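Speaker notes: Split rings and punched strip, small-parts storage session

Slide 1. Leave it up while people find seats.

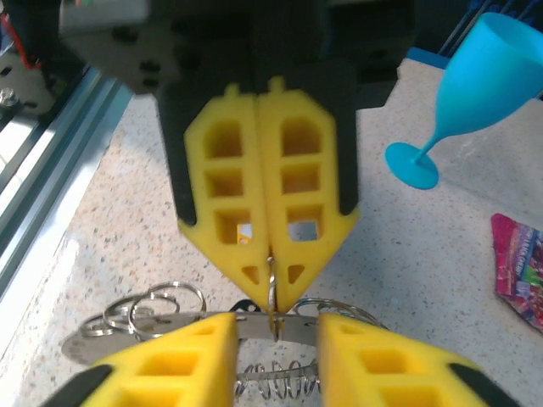
Split rings are the part most often lost in a small workshop store, and the loss usually happens at the bench. A ring dropped into a bin with other rings overlaps its neighbors, and the coil of one can work into the coil of the next. Separating them takes longer than fetching a new one, so people fetch a new one. The method I am covering today uses a flat strip of stainless steel with small punched holes. On the slide, the ring near the middle of the strip appears to go through it, and three others sit overlapping at the left. Point to the cluster first, then to the ring held upright. The strip is curved and its left end is rounded, so mention edges here and come back to them on slide 4.

Slide 2. Stock figures.

The Triritz store held 1,000 split rings at the start of the trial, in 11 bins. By May the count was 335. Issue slips covered 600 of the original stock. The remaining 65 had no record. Pause here. Someone will ask about theft. The bins were unlabeled by diameter, and rings were going back into the wrong ones or onto the floor.

Slide 3. Threading a ring.

Open the coil at the free end with a thumbnail or a blunt blade. Feed the end into the hole from the front face of the strip. Rotate the ring until both turns have passed through and the coil closes. Do not pull it sideways to save time. A ring that has been spread will stay slightly open and should be scrapped.

Hole diameter has to clear both turns of wire together. Measure the closed coil with calipers. Most first attempts fail at this step.

Slide 4. Strip preparation.

Deburr both faces after punching. Round the ends. Wipe off the punching oil before any rings go on. The Kimon layout uses one diameter per strip, with the size stamped at one end. The Endance layout mixes diameters and needs a printed key beside the hook. I prefer Kimon for anything under a dozen sizes.

Slide 5. Limits.

Slow to load, around a minute per strip with practice. Poor for very heavy rings, where the strip twists on its hook. Unsuitable for plated rings if the plating matters, as the coil rubs when it rotates.

Questions. Have the spare strip ready to pass along the front row. Drawings are in the Sumampouw folder, second sheet.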